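Clock workshop in Valtville opens again in December

The repair evenings for clocks and small mechanisms will start again in December at the Valtville community centre, after a break of 4 months. The organiser, Regula Sutter, told us that 400 households received the leaflet and the first evening is already full.

Participants may bring one clock each. The fee is $10, and children under 12 come free with a parent. Wendelin Lanz will again explain how gears work together and how to clean them without damage to the teeth. Niloufar Alipour takes care of the tool cupboard, which got new labels over the winter.

Doors open at 6 p.m. Parking behind the centre is limited to 2 hours, so the organisers recommend the bus. Names for the waiting list can be left at the front desk.

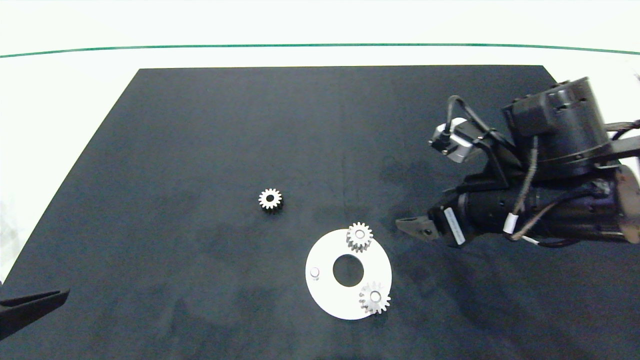 Library changes its evening hours

The Valtville library will close at 8 p.m. during the school holidays.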